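Last updated: May

Helge Brekke wants me to put my coffee down without a coaster. I have been in his showroom for two minutes and I can already tell this is a thing he does with visitors. The table is white, the coffee is black, and he watches the cup the whole way down.

"People are scared of white," he says. "They buy gray, they buy oak, they buy something with a pattern so they won't see the crumbs. The crumbs are still there."

Brekke runs Kvam, a small firm that sells worktables, and for the past few years he has sold more or less one of them. The Skonum is a big plain table with a white top. It goes to sewing rooms, schools, repair shops and the kind of kitchen where somebody also does the taxes. He says a white top makes people tidier and makes small things easier to find. I own a white table. It has made me neither tidy nor good at finding things, and I told him so.

"How big is it?" he asked.

Small, I said. Bistro size.

"Then you don't have a worktable. You have a place for mail."

I asked what the tidiness claim was based on. He told me Kvam had sent a questionnaire to 240 customers and that most of those who answered said they cleared their table more often than before. How many answered? Some 40, he said, and to his credit he didn't dress it up. I pointed out that people who have just paid for a large table may want to feel it changed them. "Sure," he said. "I would also fill it in that way."

He is on firmer ground with lost screws. A dark screw on a dark bench is gone, and anyone who has repaired a pair of glasses at the kitchen table knows it. On white you see it right away, or you see its shadow. The trouble is that plenty of what people drop is not dark. I asked about white thread, clear beads, a contact lens. Brekke shrugged and said he keeps a sheet of black paper in the drawer for that. So the answer to the weakness of the white table is to cover it up.

Glare was my other complaint. By 3 in the afternoon the sun was coming straight through the front window of the showroom and I had moved my chair twice. Brekke says to put the table side-on to the window and use a matte finish. The matte finish costs $200 extra and, he admits, holds on to pencil marks longer than the regular one.

For a second opinion I called Jacobus Oosthuizen, who ran the classroom workshop at Prernport until last year and bought several Skonums for it. He likes them, with reservations. "They look wonderful for the first week," he said. "Then somebody uses a marker. After that you have a white table with a line on it, and every person who sits down looks at the line." He never noticed the kids getting neater. What he did notice was that he cleaned up more himself – the mess bothered him sooner.
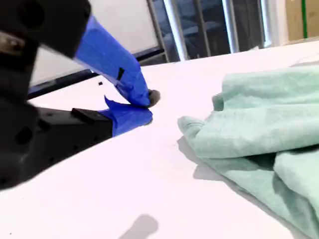 Brekke thinks that counts as a win. "The room got cleaner. Why should I care who did it?" I would care if I were the one with the sponge, and Oosthuizen, when I passed this along, said much the same in stronger words.

Both men agree on how to look after the surface. Warm water, a soft cloth, a drop of dish soap, and no scouring pads under any circumstances. Brekke sells a cleaner called Zaltora and says he uses it daily. Oosthuizen tried one bottle, went back to dish soap and could not tell the difference. I couldn't either, though I only had the one afternoon and a ring of coffee to test it on.

The ring did come off. It took a second wipe, and Brekke did the second one himself, leaning on it a bit.

I asked him what he has at home. He laughed and looked over at the window before he answered.

"Pine," he said. "It was my wife's mother's table. I've asked."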